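Sun 15 February

Spent most of today at the kitchen table with the budget sheet, which was not how I meant to spend a Sunday, but the quote from Jancombe runs out at the end of February and I want to walk in tomorrow with a number I believe.

So, the number. Jancombe want 4,000 for the second gripper kit, and that's the gripper, the mounting plate, the cable and one spare set of fingertips. Ollora came in at 3,000 for something that looks the same on paper, until you get to page two and find the mounting plate is extra and the fingertips are extra and the shipping is "to be confirmed" (I hate to be confirmed). I wrote back on Friday asking for one price with everything in it and haven't heard a peep. If they come in under Jancombe with the plate included I think I'd still lean Jancombe, because I already know how their stuff behaves and I don't want to learn a whole new set of menus in the spring. But that's a comfort argument and I don't know how to put comfort in a spreadsheet!

The other thing is the arm. I keep wanting to sneak a second arm into this year and I keep taking it out again. Took it out again today. We have one arm and it isn't busy all the time, it's just busy at the times I want it. A sign-up sheet costs nothing. Fine.

Then there's the boring stuff, which I left out last year and got burned. Fingertips wear. Fixture plates get redone every time somebody has a better idea about where the pegs should go. I put in 100 a month for printing material and felt very grown up about it. Also old desktop towers, because the Bosevden job is all about taking computers apart and putting them back together, and you can't do that over and over on the same machine without the little clips giving up. The surplus place has a stack of them, 13 when I called, and he'd do me a price if I took the lot. I have nowhere to put 13 towers. I said I'd think about it -- and I have been thinking about it, mostly about the hall closet.

Memory is the step I'm really buying for. Drives and cables I can live with being clumsy, but a memory module has to go in straight, and a gripper that's a hair off at the tips is a lot off at the far end of the stick.

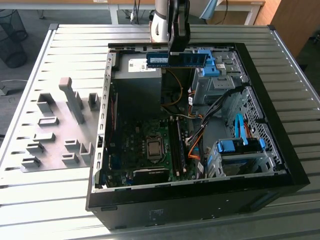 I've put finer fingertips on the list as their own line, above the second kit, so if the money gets trimmed they're the last thing to go. Seyoum make a narrow pair with a soft face, and I'd like to try those before I decide the whole gripper needs replacing. It might save us almost 4,000, and then I'd look either very clever or very silly for asking in the first place.

Still to do tonight: move the training day to the next quarter, fix the column that adds up wrong, find the email with the warranty terms. I had a half day of setup time in there as free, and it isn't free, it's me.

Made soup in the middle of all this and let it catch on the bottom. Ate it anyway. Must call Ollora before lunch tomorrow, and measure the closet.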